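# Chapter 7: Reputation at Work

## Learning Objectives

After studying this chapter, students should be able to:

- define professional reputation and distinguish it from self-presentation;
- explain how reputations form through direct and indirect contact;
- identify common sources of error in the judgments that coworkers make about one another;
- prepare a simple record of commitments and use it to review their own conduct over one quarter.

## 7.1 Opening Case: The Handover at Movbridge

Movbridge, a mid-sized supplier of scheduling services to regional hospitals, employed 281 people when it merged its two client support departments. The merger placed team leads from different buildings in a single group. Few of them had worked together before, yet within a month most held firm opinions about which of their new colleagues could be relied upon.

When the company asked the team leads to explain these opinions, it found that many rested on very little. One lead was considered careless on the strength of a single late report. Another was thought to be highly capable by people who had never seen her work and who were repeating what they had heard from a former manager. Several of the most dependable leads, measured by their record of meeting client deadlines, were hardly mentioned at all.

The company responded by changing how work was handed from one team to another. Each handover note was to state what had been promised, to whom, and by when. The names of the people who had completed earlier stages were kept on the note as it moved forward. By November, 442 such notes had been filed, and the team leads were asked again whom they would trust with an urgent account. Their answers had shifted toward the colleagues whose names appeared most often beside completed work.
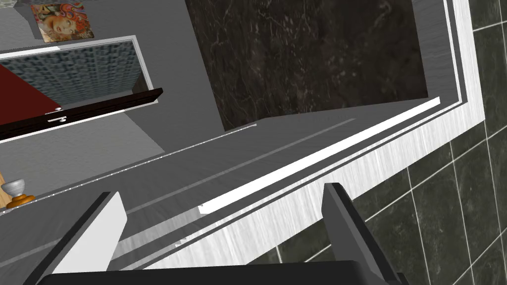
The Movbridge case raises a question that runs through this chapter: on what evidence do people at work judge one another? Most employees assume that good performance will be noticed in time. The case suggests that performance must first be visible to the people who form the judgment, and that visibility depends in part on ordinary procedures over which a single employee has limited control.

## 7.2 Defining Professional Reputation

In this text, **professional reputation** means the set of expectations that other people hold about how a person will act in a work setting. The definition has two consequences. First, a reputation belongs to the observers. A person may influence it but cannot set it directly. Second, a reputation looks forward. Colleagues study past conduct in order to predict what will happen the next time they need something done.

**Self-presentation**, which was treated in Chapter 6, refers to the choices a person makes about how to appear to others. The two ideas overlap but should not be confused. A carefully written profile or a confident manner in meetings may shape first impressions. Over a longer period, expectations tend to follow the pattern of kept and broken commitments.

## 7.3 Direct and Indirect Sources

A reputation draws on direct sources when the observer has worked with the person concerned. It draws on indirect sources when the observer relies on the word of others. In a small firm, direct sources usually dominate. At Gullholm, a design office discussed again in Section 7.6, all members of staff share one room and each has worked on a project with every other.

Larger organizations present a different picture. An employee in a division of 200 people may work closely with fewer than ten of them in a given year. The remaining members of the division will form their views from comments made in passing, from written messages, and from the standing of the team to which the employee belongs. Such views can be accurate, but they are slow to change once they have settled.

### Key Terms

**Direct source:** knowledge gained by working with a person.

**Indirect source:** knowledge gained from the reports of others.

**Commitment record:** a dated list of promises made at work, with the outcome of each.

## 7.4 Before You Read Further

Write down the names of three people with whom you have studied or worked. For each, note one expectation you hold and the evidence on which it rests. Mark the evidence as direct or indirect. Keep this page, as it will be needed for the exercise at the end of Section 7.5.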